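Ticket 1787: Label printer drops off the network after lunch
Opened by: Dilani Matubbar
Assigned to: Reshma Adams
Status: Resolved
Opened: 4 December 2023

Reported problem
The Colteck label printer at the packing desk stops taking jobs in the early afternoon. The queue shows "Offline" but the printer's own screen says "Ready." Turning it off and on again fixes it until the next day. Moushumi Gazi sees the same thing from her laptop.

Reshma Adams
Pinged the printer while it was showing offline. Got replies, but the hardware address didn't match the one on the printer's config label. Something else is answering on that IP. Cleared the ARP cache on Dilani's PC and tried again, same result. 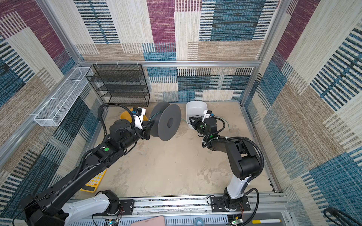 Checked the DHCP leases on the router. The printer was set by hand to an address inside the DHCP range, so the router can give the same address to another device. The lease went to a tablet that joins the Wi-Fi when the second shift signs in. That fits the time of day.

Dilani Matubbar
Is it OK to keep restarting it for now? We have 3 pallets to label for Navamar before pickup.

Reshma Adams
Yes, or plug in the USB cable and print to the "Colteck USB" queue. Labels come out the same size on both.

Fix
1. Set the printer to DHCP from its network menu.
2. Added a reservation on the router outside the general pool.
3. Deleted the old printer port on both PCs and added it again using the new address.
4. Turned off "SNMP Status Enabled" on the port. It was showing false offline messages during testing.

Dilani Matubbar
Printed all afternoon for two days with no drop. Moushumi's laptop is fine too. OK to close.

Reshma Adams
Closed. The Miah scanner dock also has a hand-set address, so I opened a separate ticket for that one.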